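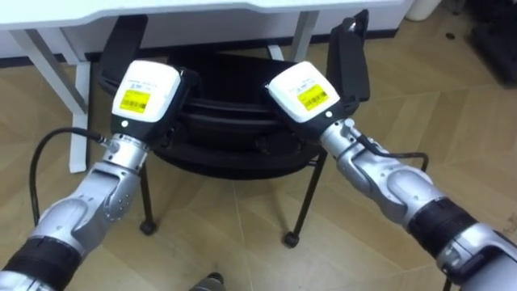

2 min read

The wet look is back, or so we keep being told. Every few years someone decides that hair straight out of the shower is a style, and every few years the rest of us are asked to buy something in order to look rained on.

This time the something is a gel. Bravis sells one called Uletent, which promises a "fresh from the pool" shine and costs $90 a tube. The matching comb is extra. If you'd like a professional to do it, the Stultley salon offers a wet set for $179, tip not included – more than I have paid for a cut and color together.

I tried the gel at home on four evenings in April. On the first I used too much and spent dinner with a stiff curtain stuck to my neck. On the second I used less and looked like I'd skipped wash day. The third was better for an hour, and then the ends began to puff up while the roots stayed flat. By the fourth I was back to the $4 drugstore tub I've had since college, and I couldn't tell the two apart in the mirror.

The fans say it's all in the blow-dry underneath, and they may have a point. Fedoruk, a styling newsletter I usually trust, suggests drying the hair fully before wetting it down again. I read that twice. It still sounds to me like washing a car on the way to a mud track.

On a red carpet, with someone standing by to fix it, the look can be lovely. On a train platform in the wind, I'd take a ponytail.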